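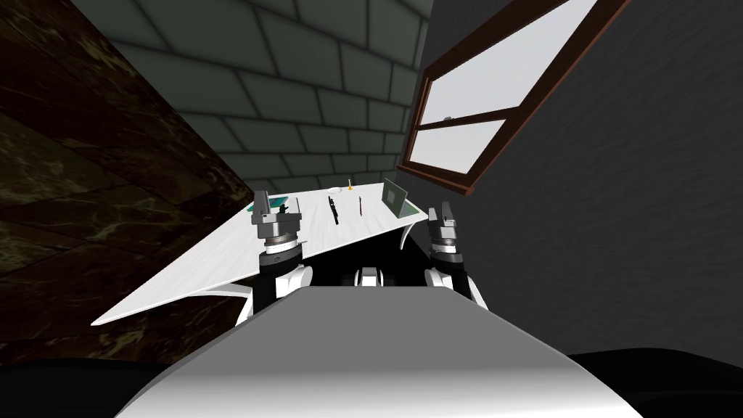 Nokitton 102 Conductivity and Temperature Logger

The Nokitton 102 is a moored logger for estuaries, inlets and coastal shelf work. It records conductivity, temperature and pressure at set intervals and stores the readings internally until recovery.

Sampling interval: 8 seconds to 24 hours
Deployment life: about 54 weeks at the default interval
Mounting: inline clamp or frame bracket 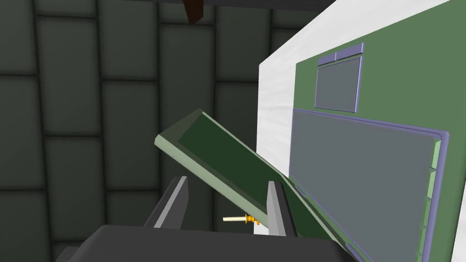 Green board held at an angle between the gripper fingers.

Anti-fouling guards are sold separately and should be changed before each deployment. Readings are exported as plain text, with metres and degrees Celsius as the default units. The Sorkine clamp fits mooring line up to 9 mm in diameter. 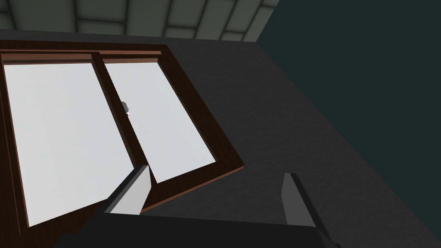 Calibration and service

Return the logger to Ramitz for calibration every second year. Bookings for July are open. Contact Selina Koller, service desk.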